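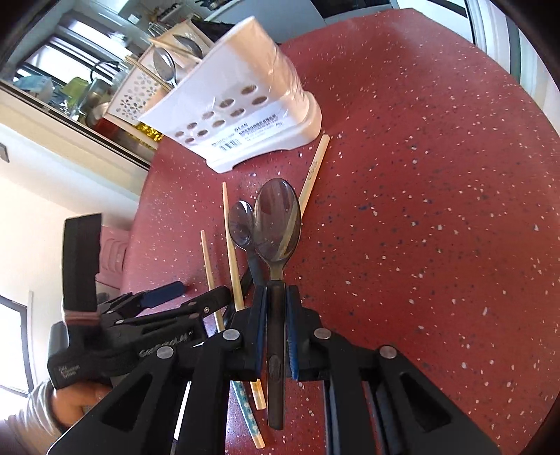
Cutlery is the hardest-working stuff in the kitchen and most of us never give it a thought until it goes dull or spotty! I gave mine a proper going-over in December, the whole drawer, and it was such a satisfying afternoon that I've written it all up for the Zindamcombe household page. Start with your metal spoons. A dark one with a glossy bowl will show every water mark, so dry it with a clean tea towel as soon as it's washed, and run the corner of the towel round any raised mark on the handle, where soap likes to sit (mine had a little white crust that came off with a thumbnail). Skip scouring pads on anything dark or coloured. A soft sponge, warm water and a drop of washing-up liquid will do nearly everything.

For tea stains on plain stainless steel, mix bicarbonate of soda with enough water to make a paste, rub it on gently, leave it for a few minutes and rinse. I love this one. Teaspoons come up beautifully!

Wooden pieces

Wood wants a quick wash and a long dry. Never leave it sitting in the bowl while you eat your pudding, and don't lay it flat on a wet draining board either. Stand it up in a jar with plenty of air round it overnight. If a wooden spoon has gone furry, rub it down with fine sandpaper, always along the grain, wipe off the dust and work in a little food-safe oil with kitchen paper. Two thin coats are much nicer than one thick one – the thick one stays sticky for days, as I found out with my porridge spoon.
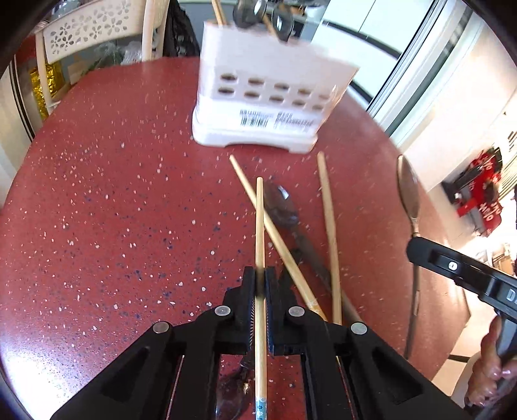

Can I put wooden chopsticks in the dishwasher?
Better to wash them by hand. The heat and the long soak dry out the wood, and any painted or lacquered finish tends to go patchy. If a pair smells musty after drying, or has started to split, put it out and treat yourself to new ones.

Plastic pieces

Picnic spoons and the ones from the children's lunch boxes pick up colour from curry and tomato sauce faster than anything. Rinse them in cool water first, then wash as usual. For an orange tinge that won't shift, put them on a sunny windowsill for an afternoon, which sounds daft and works a treat on pale plastic. Check the edges with your fingertip now and then and get rid of any that have gone rough or cracked.
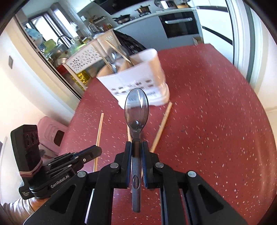
Sorting the drawer

Take everything out, and I mean everything, down to the corn forks and the spare bottle opener. Hoover the crumbs, wipe the drawer with a barely damp cloth and leave it open until it's bone dry. I have an old Drindus tray with five slots, and the trick that changed my life (well, my breakfasts) was giving the front slot to teaspoons, as they're what I reach for most. Long things go at the back, crossways. Cut a piece of non-slip matting to go under the tray and it'll stop sliding about when you shut the drawer with your hip. 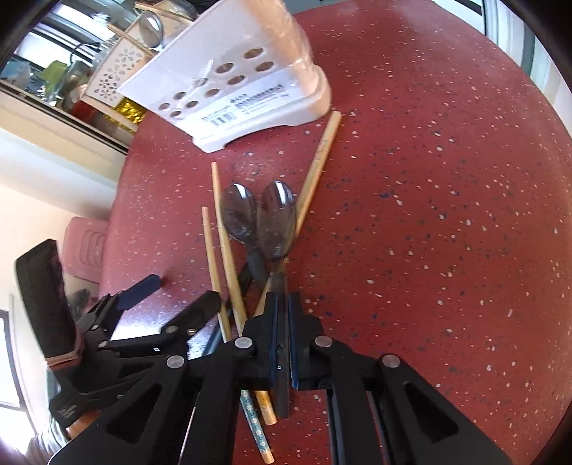 A loose bundle of utensils on a dark red speckled top.

Anything you haven't used in a year can go in a bag for the charity shop. Keep one odd spoon back for the coffee tin, and another for measuring out plant food – label that one and keep it in the shed!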